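Gripper testers wanted, Clurlow workshop

Drernora needs two patient people to help compare the Escobar and Histanen grippers on bakery goods. You drive the arm, it picks up a roll, you write down how badly that went. We have 169 attempts logged and would like more than 1074. Crumbs are your department.

No robotics degree needed. Steady hands and low expectations help.
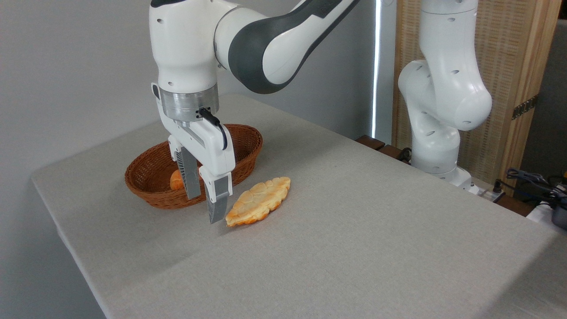 How to apply

Write to the Clurlow office by 2022-07-21.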